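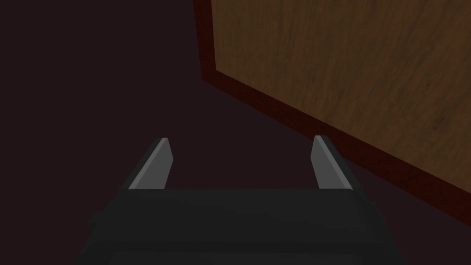
The wellness coach and the water that remembers

Sep 29, 2024

By Hubert Krajewska

A friend forwarded me a leaflet last month from a man in Woltgate who sells "structured" water. She wanted to know if I thought there was anything in it. I said no, she said I hadn't read it yet, and she had a point, so I read it. Twice, with a pencil.

The leaflet says that ordinary tap water has been "stressed" by its journey through the pipes and has lost its natural order. Pour it through the Merska jug, leave it overnight, and the order comes back. You will then sleep better, think more clearly and get on with your relatives. The jug costs more than my kettle, my toaster and the table they stand on.

I have been writing this newsletter long enough to know how the letters will go. Some of you will say that it's only water and can't hurt anyone, so why be such a misery? Others will say that science doesn't know everything. I'll try to deal with both, but first I want to go through what the leaflet offers as evidence, since it does offer some, and I would be a poor sort of sceptic if I skipped it.

The main exhibit is a survey. The makers say that 2,084 customers were asked how they felt after using the jug for 30 days, and that most of them felt better. That sounds like a lot of people. It is a lot of people. But I wrote to the firm in August and asked three plain questions: how many were sent the survey in the first place, what the exact wording was, and whether anyone had been given an ordinary jug to compare. A cheerful reply came back, thanking me for my interest in my own wellbeing. It had a discount code in it. It had no answers in it.

Those questions matter more than the big number. If you ask everyone who bought a jug, and the only ones who bother to write back are the ones who like it, you have counted your fans. People who thought it was rubbish put it at the back of a cupboard and got on with their lives. And if the question was something like "In what ways has your health improved?", then I'd be surprised if anybody managed to answer that it hadn't.

Then there is the month itself. Most of us buy this kind of thing when we feel low. We've had a cold that won't shift, or a bad run at work, or a few weeks of poor sleep. Thirty days later most people feel a bit better than they did at their lowest, with or without a jug. My grandmother put her recoveries down to boiled onions. She recovered from a good many things, and she would have given you a very firm account of the onions.

The second exhibit is a pair of drawings of crystals. One is spiky and even, like a Christmas decoration, and it is labelled "Merska water". The other is a smudge, and it is labelled "tap". Nothing says who made them, how many samples were looked at, or who chose which to print. Give me a bag of potatoes and let me pick, and I can show you that potatoes from my side of the street are handsome and potatoes from the other side are ugly.

The third is a quotation from a "leading physicist" with no name. I've left it out, as I don't know whether he or she exists.

Now, the claim underneath all this is that water keeps a pattern, a memory of what it has touched. Water molecules do cling to one another, and they do form little arrangements. This part is true, and the leaflet makes a good deal of it. What it leaves out is that those arrangements break up and form again in far less time than it takes to blink. A jug left on the side overnight is not going to hold them still. And if water did remember, I'd want to know why it only remembers the nice things. The water in Woltgate has been through a reservoir, a treatment works and, at some point in the long history of the world, a great many animals.

To the first complaint, then: what's the harm? For most buyers, not much beyond the money. I spend money on daft things too. But the leaflet has a paragraph on its back page, in smaller type, suggesting that people who take tablets for their blood pressure may find they "no longer feel the need". I read that line several times. It doesn't tell anybody to stop. It is written by someone who knows exactly how far they can go. If one reader takes the hint, the harm is no longer a matter of the price of a jug, and I think the people who print such things know that as well as I do. Please talk to your doctor before you change anything you've been prescribed.

To the second: no, science doesn't know everything. It would stop if it did. But a gap in what we know is an odd place to put a jug. "We don't understand all of it" can't be followed by "so this particular product works" -- or if it can, it will do just as well for the copper bracelet, the magnetic insoles and my grandmother's onions.

There are two things I would need to see before I changed my mind. One is a proper test, where neither the drinkers nor the people asking them questions know which jug is which. The other is a promise, made beforehand, to publish the result whichever way it falls. Neither is expensive, set beside what the firm must spend on leaflets. I've said as much to them in a second letter, and I'll print the reply if one comes.

My friend, by the way, has already bought the jug. She says the water tastes softer. It may well do, as there is an ordinary charcoal filter in the lid, and I have no quarrel with charcoal filters.

Letters

Several of you wrote about last month's piece on the Elley prophecies. A reader in Olvera points out that the version I quoted was a later reprint, and that the line about the bridge isn't in the earliest copy at all. I've checked and the reader is right. That makes the prophecy weaker than I said it was, since the bridge had already fallen down by the time the line turned up. My thanks, and my apologies for the slip.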